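Newsletter, 5 November 2020
From the software side: Stustodero learns to wait

This month we changed the part of Stustodero that decides when the arm is allowed to move. Until now our planner made one complete path from the start pose to the goal, sent it to the controller, and then looked at the world again only when the path was finished. It is a simple way to work and it served us well at Steltham in the spring. But if a plate was pushed by a few centimetres during the motion, the gripper still went to the old place.

The new version divides each path into short pieces. After every piece the planner asks the perception module for fresh positions of the objects, and if one of them has changed by more than a set distance, the rest of the path is thrown away and calculated again. We call this the waiting planner, although on a good day it waits only 4 milliseconds between two pieces.

For the tests we use the table with the blue tape grid. Objects are given to the software by grid square first and by exact position second, so a wrong estimate is easy to notice in the log – the name of the square is simply wrong. Plates, bowls and trays stay on the table, and the arm carries food-like things between them.
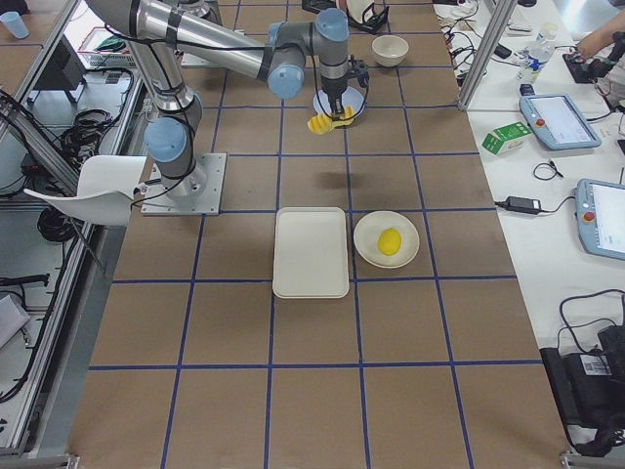 Mahmoud wrote to us after the last issue that short pieces are a nice idea, but that every stop adds wear to the joints and makes the motion ugly to look at, and that it would be better to replan in the background and never stop at all. We agree with the second half. The stops are already gone in the development branch, where the next piece is blended into the present one before it ends. The release for users will still have them, until the blending has passed the full test list.

That list now has 408 cases, and 117 of them are new. Most of the new ones are about white dishes, which have given us trouble for a long time. The segmentation likes to join two white dishes into one when they stand close together, and then the planner believes there is a large obstacle and refuses to go near it. We have added an edge check from the wrist camera, made just before the final approach, when the gripper is already low over the table.

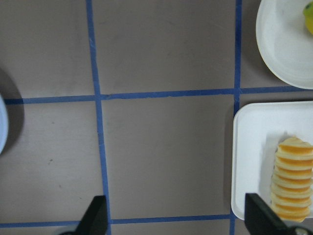
The edge check runs on the same computer as the planner, so we had to limit it to a small region in front of the fingers. With the full picture the planner came too late with its answer. Please keep the region setting at its default value unless you have a second machine for perception.

Users of the Plester driver should update it before they install the new planner. The old driver accepts the short pieces but does not report when each one is finished, and the arm then stays where it is without any error message. The problem is described in ticket 2142, together with a small script which tells you the version you have.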